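Cludurthorpe, August, late evening

I arrived from Otilby by the slow bus, 3 hours with the window closed. I came here to improve my English, but in my guesthouse everybody speaks Italian, so I improve my Italian.
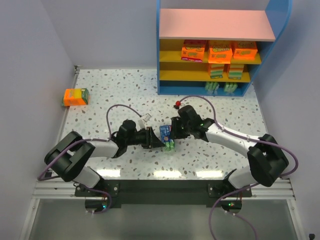
Next morning

I climbed to the old fort before breakfast. A sign says 1357, and I believed it. From the top one sees the whole bay – gray, quiet, very beautiful.

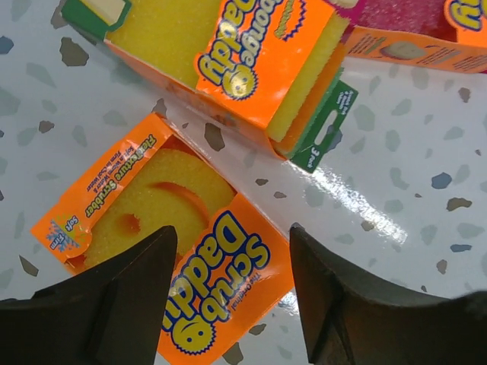
Scrub Daddy, in the orange package

After lunch I took the number 62 tram to Stulline and missed my stop. I walked back along the river and ate fried fish at Ifans, which cost me five coins and one clean shirt.

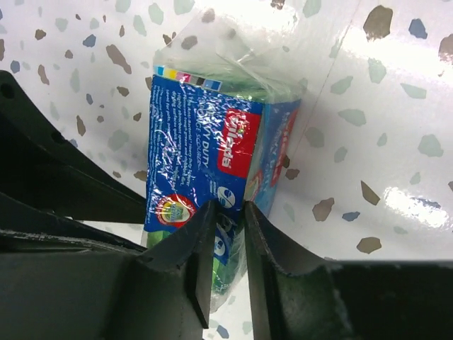 Tomorrow I want to see the market, if my feet agree. I must also write to my sister.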